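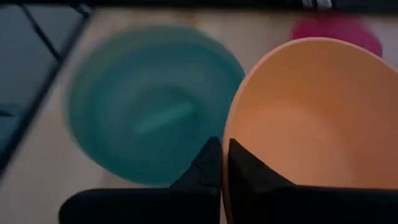

What do you get when you hire a Pusora kit from us?
A tabletop arm with a two-finger gripper, a small camera that sits at the wrist, a laptop with everything already set up, and one of us on the end of the phone until you send it back.

About Lorkus

Hello! I run Lorkus, a small firm that hires out and looks after robot arms for schools, colleges and the odd curious business. I started it because I kept meeting teachers who had a lovely arm sitting in a cupboard (bought with a grant, used twice, then the cable went missing) and I thought – well, I could just lend them one that works.

We live in the old Begay building, put up in 1963 as a shoe warehouse and still freezing in December. The goods lift is as old as the walls and takes two crates at a time, so collection days are slow. Bring a coat if you're coming to see us, and use the side door.

The Pusora is our own kit and I'm very fond of it. It packs into one crate, it runs off an ordinary socket, and the fingers come off with two screws when you want to swap them. We have 21 kits out on hire at the moment and they've done 738 bookings between them, mostly in term time. I like people to begin with everyday things like plastic bowls and cups, and colours that are easy to tell apart on the screen. Thin rims are harder to grip than they look, so please don't be cross with it on the first morning!

We also do Gritent, our yearly check-up service, for arms you already own. You post it or drop it off, we clean the joints, replace worn finger pads and run 1000 test grips before it goes home. If I find something expensive I'll ring you before I touch it.

What we don't do is big factory work. I get asked a lot, and I'm happy to chat about it, but our arms are made for light things on a table.

Bookings for the spring term open on 03/12/2018. Half-term weeks go first, so drop me a line early if you want one, and tell me how big your table is.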